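Guides > Exhibitors > Clilska Listings > Section 7

Search the guides Type a keyword Go

7. Setting up an exhibition listing 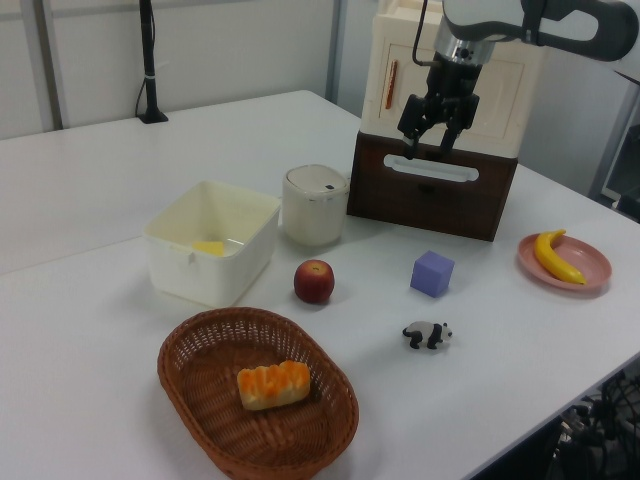

An exhibition listing in Clilska holds the dates, the venue, the opening hours and one record for each work on show. Set up the listing first and add the works afterwards. Every work needs a title, a medium and a short plain description for visitors who use the audio guide. Keep the description to what a visitor would find in front of them: "small cabinet, cream above, dark brown drawer below, white pull handle across the drawer" is enough. Leave the artist's statement for its own field.

7.1 Create the listing

1. Sign in and open Exhibitions, then New.
2. Enter the exhibition title as it will appear on the wall text.
3. Choose the venue. Trotside Gallery and the Kolev Rooms are already in the list. For any other venue, select Add venue and fill in the address.
4. Enter the first and last public days. Private views go under Events — see section 9.
5. Select Save draft.

Note: A draft can be seen only by people with an editor login for your venue.

7.2 Add the works

1. Open the draft and select Works, then Add.
2. Fill in title, artist, year and medium.
3. Type the visitor description. The limit is 300 characters, counting spaces.
4. Set the running order by dragging the works up or down. The audio guide follows this order.
5. Repeat for each work, then select Check listing.

Missing fields are marked in red. A listing with red fields can be saved but will not go live.

CAUTION: Deleting a work also deletes its audio recording. To take a work out for a few days, set it to Hidden.

7.3 Publish

1. Select Preview and read the page through on a phone as well as a computer.
2. Select Publish. The listing appears on the public calendar overnight.
3. Print the door sheet if you use one.

Note: Title changes made after publishing do not carry over to door sheets already printed. Touring shows need a separate listing for each venue — use Copy listing and change the dates.

For August openings, publish before the end of July. The summer calendar is put together then.

Contact Closine support | © Closine | Back to top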